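Firdevs Dursun on tuning pianos, cold churches and why she won't do Sundays

She is late and so am I. We meet at the side door of the Paltska, the little concert hall behind the bus station, and she has her tool roll under one arm and half a cheese sandwich in the other hand. "Talk while I work," she says. "I've got till the choir turns up."

Firdevs Dursun has tuned pianos since she left school. Uprights mostly. School halls, pubs, front rooms, the odd grand when someone is feeling rich. She learnt under Sunee Siriwan, who had the workshop at Harawira then and took on one learner at a time.

"Sunee didn't teach, she sort of let you be in the room," she says. "First month I swept and listened. Then she gave me a wrecked Erkden upright and said tune that. I broke 3 strings before lunch. She said good, now you know what too far feels like."

The lid goes up, the front panel comes off. She leans it against the wall without looking. Strip of red felt between the strings, to shut up the ones she doesn't want. Tuning fork on the knee, then held against the wood.

Does she use an app? A shrug. "For the first note if the room's noisy. There's people who use it for the lot and they do nice work, I'm not snobby. But I'd get bored. The beats are the bit I like."

The beats, for anyone who hasn't stood next to this: two strings nearly at the same pitch make a slow wobble, wow-wow-wow, and as they get closer it slows down. She plays me one. I hear it straight away and then can't stop hearing it. "Sorry," she says. "You'll go home and hate your own piano now."

I do have one. It was last tuned in January, and I'm not saying which January.

She has opinions about where people put them. Not by the radiator. Not under the window where the sun gets it. Churches are the worst, she says, freezing all week and then the heating goes on full for an hour and the poor thing doesn't know what's happening. "You tune it on the Friday in your coat and by the service it's a different instrument." She stopped working Sundays years ago, partly for this reason and partly for her back.

And the odd jobs? She laughs. A mouse nest in the bottom of an upright, made out of hammer felt and a hymn sheet. A set of false teeth. A love letter, which she put back. "Wasn't mine. They'd have to find it themselves."

The oldest thing she's been asked to look at was a small keyboard in a big house, painted inside the lid, with 1664 written on it in brown ink. She didn't touch it. "I rang Sunee and she said walk away slowly. I think the date was a later hand, to be fair, but I'm not the one to say." It went to a specialist. She still wonders about it.

We get onto pitch, and glasses, because she does a talk for primary schools and begins it with a wine glass before she goes anywhere near a piano. Wet finger round the rim, and off it goes. Pour more water in and the note drops. "They always guess it'll go up. Always. Then they all want a go and the floor's soaking."

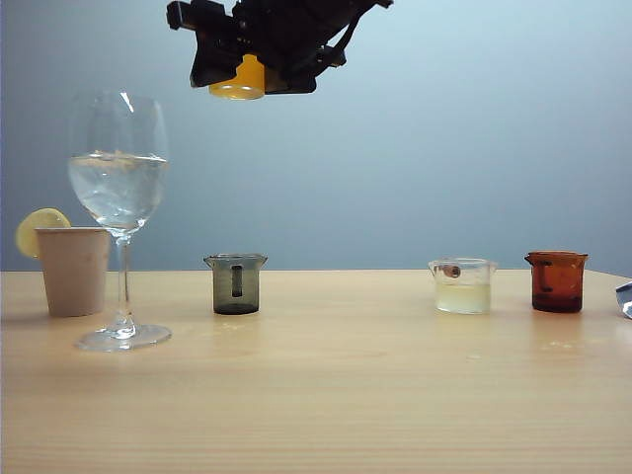
A wine glass part filled with water. More water, lower note.

The talk came about by accident, a school booked a tuning and forgot to move the class out. She's kept it going, for petrol money, and reckons the questions are better than she gets from grown ups. One boy asked if a piano knows when its out of tune. She is still thinking about that.

Money, then. It's a living. Not a big one. She won't buy a new van untill the old one stops. Her one treat was the lever, a Ramomeck, second-hand, 388 pounds, and she holds it out for me to weigh in my hand. It's heavier than I thought. She takes it back quite quickly.

Would she take on a learner herself? Long gap while she does the top octave, which sounds to me like somebody tapping a fork on ice. "I've had 2 ask. One wanted it to be quicker than it is. The other one's got exams first and then we'll see. She's got good ears and she doesn't talk much, so."

Sunee, retired now, still rings after the bigger concerts. Never says well done. Asks about the tenor section.

The choir is in the corridor by this point, somebody is doing scales badly and on purpose. Firdevs pulls the felt out, plays a big fat chord, frowns, goes back to one pin and moves it by what looks to me like nothing at all. Plays it again. Panel on, lid down, sandwich finished.

Firdevs Dursun's next open talk is at the Paltska on 18th June, doors at two. Bring a towel if you're sitting at the front.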